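Two Houses in One Weekend

We drove up to see the painters' house at Bulier on Saturday and stopped at Tonlow on the way home. I had wanted to see both for years, and they are only 44 miles apart, so it made sense to do them together.

Bulier

The house is older than the people who made it known. The guide said the first record of it is a rent roll from 1345, when it was a grange belonging to an abbey. A second entry in 1366 mentions a new roof. Hardly anything from that time is left except part of the kitchen wall.

The couple who moved in between the wars painted nearly every surface they could reach. Doors, window seats, the side of the bathtub, the inside of a cupboard. Some of it is good and some of it is clumsy, and I liked that the trust has left the clumsy parts alone. The upstairs rooms are smaller than they look in books. The studio faces north and was very cold even with the heater going.

You have to go around with a guide, and the tour takes an hour. Ours knew a lot about the textiles and less about the books. I would have liked more time in the library, where you are kept behind a rope and can't read the spines.

Tonlow

Tonlow is a plainer place. A poet lived there alone for most of her life and wrote at a table in the back bedroom. The table is still there, along with her lamp and a shelf of dictionaries. You can walk through at your own pace. I stayed in the bedroom a long time and then sat in the garden and read one of her early collections, the Samonte edition, which they sell at the desk.
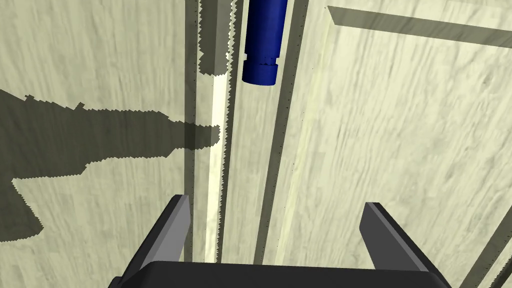 If you go

Book Bulier ahead. Tonlow doesn't take bookings and closes at 4 p.m. in January. Parking at Bulier is a field, so wear boots. The Mokska tearoom in the village does a decent soup, but it was shut on Sunday when we tried to go back.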